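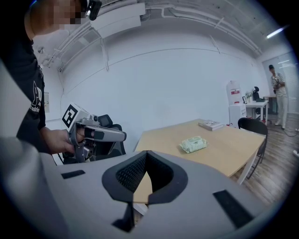 6. Nivelar la mesa antes de usarla

El folleto de Truster asegura que la mesa queda estable «desde el primer momento». Conviene comprobarlo. Los suelos de oficina rara vez son planos, y los de lamas menos.

1. Coloque la mesa en su sitio definitivo, descargada. Si la nivela en otro lugar habrá que repetirlo todo.
2. Enrosque las cuatro patas regulables hasta el tope.
3. Apoye un nivel de burbuja en el lado largo y después en el corto. El del teléfono puede servir de orientación, poco más.
4. Desenrosque la pata más baja con la llave Hunder de 6 mm, media vuelta cada vez, y vuelva a medir.
5. Empuje cada esquina hacia abajo con la palma. Si baila, vuelva al paso 4.
6. Apriete las contratuercas a mano y remate con la llave.
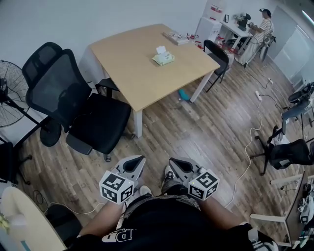
Mesa rectangular de tablero de madera clara y patas blancas en una oficina con suelo de lamas de aspecto madera.

Nota: el recorrido máximo de la pata es de 26 mm. El catálogo anuncia más, pero incluye la rosca que debe quedar dentro.

Precaución: no arrastre la mesa. Los tacos de fieltro Grewal se venden como «antirrayas de por vida», promesa difícil de creer en cuanto se les pega un grano de arena. Levántela entre dos personas y revise los tacos en julio, con la limpieza general.

Precaución: no calce las patas con cartón doblado. Cede con el peso y la mesa vuelve a cojear.

Si tras dos intentos sigue moviéndose, mida las patas desmontadas. Algunas remesas del modelo Dovthorpe 860 traían una más corta — el fabricante lo llama «tolerancia» — y en ese caso pida el recambio con la referencia 132.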